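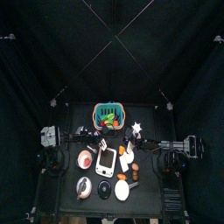 How many demos should I record before my first training run?

Start with 50 per task, then add more only if the policy keeps missing the same grasp.

Recording a set

1. Home both arms and wait for Killow to show "ready."
2. Shuffle the toy food before every take (I'm lazy about this, and my results show it!).
3. Record one pick and place, then save.
4. After every 5 takes, play one back and toss anything jerky.

Note: my set of 101 demos did worse than a clean 34, so be picky.

Caution: keep your hands off the table while the arms are live.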